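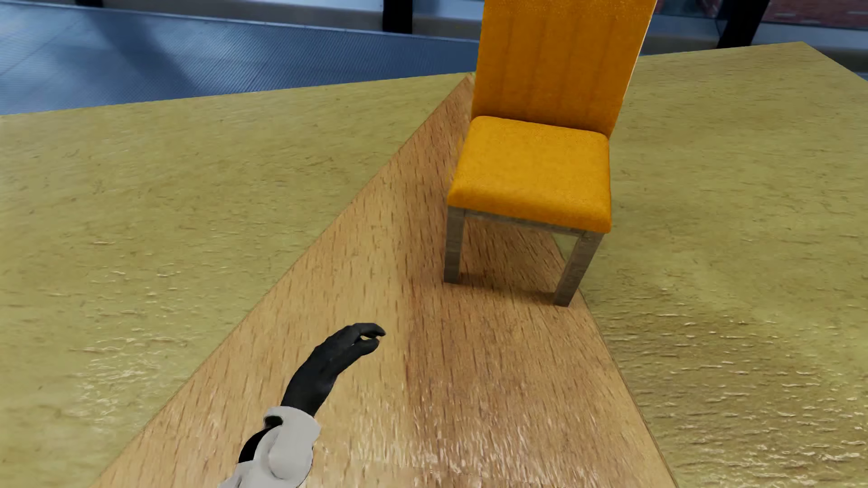 Week 7: What does the robot think a chair is?

Okay, so last week we finished with a policy that could reach for a chair in simulation and do pretty well, and I promised I'd show you how badly it falls over when you change the wallpaper. We're doing that today. Bring the Stikum worksheet, because the second half of the lab runs straight off it.

Quick recap for anyone who missed it. Our simulator (Tomen, the one on the lab machines, please don't install your own build) gives us a robot, a piece of furniture and a room. The policy gets the head camera view and the joint angles and spits out the next bit of arm motion. It never gets told where the chair is. It has to work that out from the colours on the screen, same as you or I would.

And that's where the trouble starts! If every training room has the same grey carpet, the policy is quite happy to learn "the chair is whatever isn't grey". You get lovely scores and a robot that's learned next to nothing about chairs. The usual fix is visual domain randomization: every time an episode resets, we swap the floor materials, the lighting and the upholstery, and leave the geometry and the physics alone. You end up with some truly hideous rooms. Orange chair, honey-coloured wood, blotchy yellow-olive stuff on either side that looks like a basement after a flood – that's a perfectly good training sample, and my favourite kind, since the wood boundary gives the network a nice strong diagonal edge that means nothing at all.

Now the numbers. We trained 3 policies per condition, each with a different seed, and tested every one of them in 404 rooms with materials held out from training. I've put the best seed from each condition here, and the full table is on the worksheet.

Fixed textures: 268 successes out of 404
Randomized textures: 383 successes out of 404

Success means the hand touches the top of the backrest before the clock runs out. It doesn't mean a grasp, and it certainly doesn't mean moving the chair. I lost an entire afternoon to that in October when I was comparing our results with the Sorensen baseline, which counts a success only once the chair has moved. Check the definition before you compare anything!

A few things to chew on before the lab:

The camera rides on the robot, so the forearm and hand fill up a good chunk of the view near the bottom. We don't randomize their colour. Should we? I go back and forth on it. A dark hand over a dark floor is a hard case, but the real hand is never going to turn up painted pink.

Tall backrests often run out the top of the view once the robot gets close. Have a think about what the policy can still use at that point to judge height.

For the lab, load the Troraneo room set, turn off lighting randomization only, and rerun the evaluation. Write down your guess first, in pen. Submit the plot and one paragraph by 5 p.m., and label your axes, eh?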